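Faith Mutiso sets up bench layouts for Prornia, a small firm in Camlow that writes sorting and put-away procedures for repair counters and parts rooms. Her work begins with a tabletop and whatever will fit on it.

"People expect matched sets," she says. "Matched sets are useless for checking a procedure. If every object has the same footprint, a poorly written instruction will still pass."

Her stock is held in grey tubs along one wall, 600 pieces by the last stocktake in April. Hardware is shelved with kitchenware and toys. A layout sheet specifies which pieces go out and the minimum spacing between them. The rest is left to whoever is laying the bench.

Mutiso prefers a pale, plain surface. Dark laminate was tried at the Virk site and abandoned within 11 days. "Black parts disappeared on it. We had a slotted rack that staff kept catching with their sleeves."

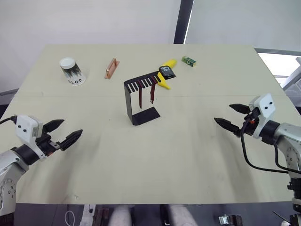
The rack remains her most frequently issued item. "Anything hung from a slot has to be lifted before it can be moved sideways. Staff who are used to flat stock pull first, and the whole stand travels. So the sheet says lift, clear, then move. It took us 4 revisions to get it that short."

Lidded cups present a separate problem. They tip when taken by the lid, and the current wording calls for a grip on the body, below the rim. Small metal brackets are to be picked up across the narrow dimension. Toy fruit is included for its curvature. "A banana has no stable top. Put something flat on it and you find out whether people unstack before they sort."

She allows stacked pairs on any layout, provided the upper item is listed first. At Tisulitz, where the sheets were originally drafted, stacking was prohibited. Mutiso removed the rule when she took over the documents. "Real counters are stacked. I don't see the value in a tidy starting condition."

The next revision is to cover return order, with heavier pieces going back to the tubs first. A draft is due at the Camlow office by 4 p.m.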